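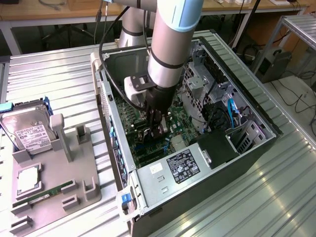
21/07/2022

Long day, feet hurt, writing this fast before bed. Tomás Falcão rang at lunch and wants the Kerkovville towers sorted by September, all of them, and I said yes like an idiot. Spent the afternoon on old desktops. The one on its side on the ribbed table is the kind I like best, black shell, big green board, power supply down at the bottom with its label facing up so I can read it without a flashlight. Blue latch at the corner of the case too. Why can't they all have a latch. The Stemlow ones are screws, screws, screws and one is always stripped.

Power supplies go in the gray bin, boards in the shallow trays, NOT stacked, must tell the new people again. Heatsinks seperate. Lost my good driver somewhere, the short one. Checked both coat pockets. Used the Fagerlund one instead and it slips.

Oken says they'll take 500 boards if they're clean and will pay on delivery. Fine, but clean how? Dusted? Wiped? Asked, no answer yet. Four pallets still by the back door and I can't get the cart past them. Moved one. Back not happy.

Dinner was toast and the rest of the soup. Forgot to call Mom, do it tomorow before work. Also need: zip bags, marker pens, new gloves (medium, the large ones are hopeless for the little clips), something for the dust because I sneezed all the way home.

Started a list of which cases have memory worth keeping. Left it on the bench. Of course. Too hot to sleep but going to try, window open, fan on the chair.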